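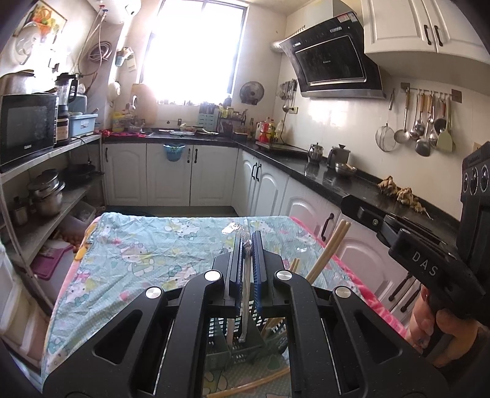 Chopsticks in the green drainer, kitchen table

June went by in a blur

I meant to post at the start of the month and here we are almost at the end of it. The shop has been busy, mostly with people wanting backing fabric, and I sold the last of the gray flannel before I got to cut any for myself.

We had one good storm and the power was out till 9 in the morning. I did some hand binding by the window and got two sides done.

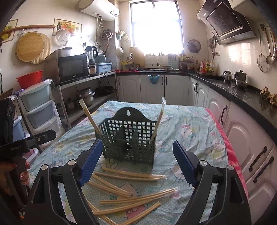 Green utensil basket and wrapped chopsticks on the table

Posted by Seon-mi Jeon, quilter and shop owner, Durley

The Sugawara quilt is finally a top. It has 77 blocks and I ripped out one whole row because I had turned a block the wrong way and didn't see it till I hung it up. Kenta Takeda is going to do the longarm work on it again. He is booked up to 8 weeks out, so I won't see it back before the end of summer.

I also started a scrap project with hexagons. The plan is 900 of them, an inch on each side. I keep them in a cookie tin and baste a few while supper cooks. No pattern, I just put the darks on one side of the tin and the lights on the other.

New fabric is in from Disby. I ordered more blues than I should have, and one green that looked better in the book than it does on the bolt. It will probably end up on the sale shelf. The batiks are still on back order and I quit guessing when they will get here.

The guild in Fatport is having its show this fall and I said I would bring three quilts. One is done, one needs a label and a sleeve, and the third is the one Kenta has next. I may have to bring the old log cabin in its place.

Tomorrow I need to oil the machine and wind bobbins. The tomatoes need staking too.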